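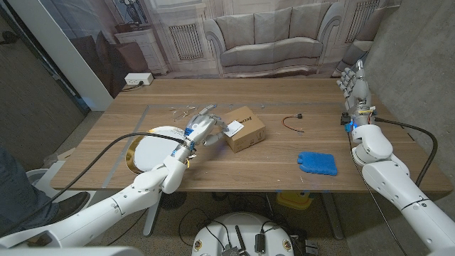

By July the packing line at Roltico was down to one long bench of people, and I was moved upstairs to the training room. I had packed small parts for eleven years. The new job was to sit by a table and put things where the machine could reach them. They had hung a printed living room on the wall, with a pale tufted sofa and two radiators, and I looked at that sofa all day. On the table was a gray tape rectangle, and inside it I set down a little brown cardboard box. The left hand would come out with its fingers curled and stop right beside the box. The right hand stayed up in the air, as if it wanted to be called on.

My supervisor had given me a sheet. Box, plate, sponge, cable. Set item, step back, press the key, wait. If the hand got the item, mark a one. If it didn't, mark a zero. On my first day I did 101 of those and went home with a stiff neck from doing almost nothing.

Downstairs they wanted to know what it was like. At lunch the women from the bench moved over to make room for me, the same as always, but the talk stopped when I sat down. Then one of them asked if it was fast.

"No," I said. "It's slow."

"How slow?"

I told her I could pack 6 orders while it made up its mind about a box. She liked that. She told it to the next table, and by the end of the break people were laughing about it, and I laughed too.

I didn't tell them about the plate. It was a nice one, white with a gold rim, and I had been sure the hand would crack it the first morning. It pushed it across the wood and lost it, over and over. Then one afternoon the thumb went under the rim and the plate came up. It held it there. I marked a one and noticed I was smiling at the sheet.

The Horlow contract moved over to the machines in the fall. That was 287 orders a day that used to come down our bench. Two of the women took the payout. One went to the Pirihi warehouse across the river, where they still do it all by hand and pay less. The rest were told they could apply to train, the way I had, and there were three chairs.

One of the chairs went to the woman who had asked me if it was fast. I showed her how to lay things out. She was nervous about the cables on the floor and kept lifting her feet. I gave her the sponge to start with because it's the easiest thing, it can't break and it doesn't roll.

She put it down, stepped back and pressed the key. The hand came out over the tape and stopped short.

"It's off by an inch," she said. "Why doesn't it just move over?"

"You mark a zero and go again."

"I could move the sponge."

"You can't move the sponge."

She stood with her arms folded and watched it go back to where it started. Then she marked her zero. She wrote it small, in the corner of the square, the way she used to initial the packing slips. I set out the next thing for her, and she pressed the key.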